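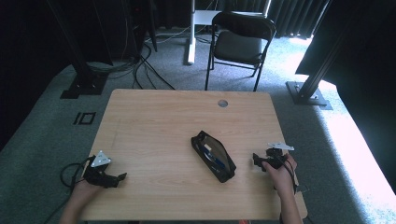

3. Materials and methods

Figure 1. Zippered pouch of the elongated type on a light wooden table, partly open.

3.1 Sample

The study examined how small soft containers are stored, carried and replaced by adults who work at shared desks. Participants were drawn from two office sites, Kikent and Jurkard, both of which had moved from assigned to unassigned seating in the previous two years. An invitation was sent to all staff holding a building pass at either site. Of those who replied, 319 met the entry conditions, which were that the person worked on site at least two days a week and owned at least one pouch, case or wallet used for work items. Complete records were obtained from 249 participants. The remainder either left the study before the second questionnaire or returned diaries with more than three blank entries, and their data were removed before analysis.

3.2 Classification of containers

Each container was placed in one of four classes according to its outline and closure. Class A covered elongated pouches with a zipper (Figure 1). Class B covered flat rectangular wallets. Class C covered upright cases that stand without support, and Class D took in rolls and wraps closed by a tie or strap. Where a container could be placed in two classes, the closure was given priority over the outline. A second variable recorded whether any of the contents could be seen with the container closed, through a clear or mesh section. Colour was recorded but was not used in the main model, as dark colours made up most of the sample and the lighter groups were too small to compare.

Two coders worked separately from photographs and from the owner's written description. Disagreements were settled by a third coder, who did not have access to the first two decisions. Most of the disagreements concerned Classes A and C, where a full pouch can hold its own shape and an emptier one cannot.

3.3 Diary procedure

Participants kept a paper diary for the 20 working days of February. At the end of each day they noted where the container had been kept, whether it had been opened, and whether any item had been searched for and not found. A search was defined as any attempt to find an item that required the participant to move at least one other item. Diaries were collected in sealed envelopes and entered twice, with the two versions compared line by line.

The second questionnaire repeated the Swanson tidiness scale used at intake, with the wording of items 4 and 9 changed to refer to a shared desk. Scores from the two versions were not pooled.

3.4 Bench measures

A subset of 68 containers was borrowed for measurement. Length, width and depth were taken with the container empty and again with its usual contents in place. Zippers were tested on the Grallico bench rig at a fixed rate for 2,000 open and close cycles, or until the slider left the track. Only duplicates bought for the purpose were cycled, and the borrowed containers were returned within one week. Fabric mass was not measured, as many of the linings could not be separated from the outer layer without damage.

3.5 Analysis

The number of failed searches per participant was modelled as a count, with container class, visibility of contents and site as fixed terms. Days on which the container was not opened were left out of the denominator. Site was retained in all models regardless of its contribution. Missing diary entries were not filled in. Results for Class D are reported in the tables but are not interpreted, given the small number of owners in that group.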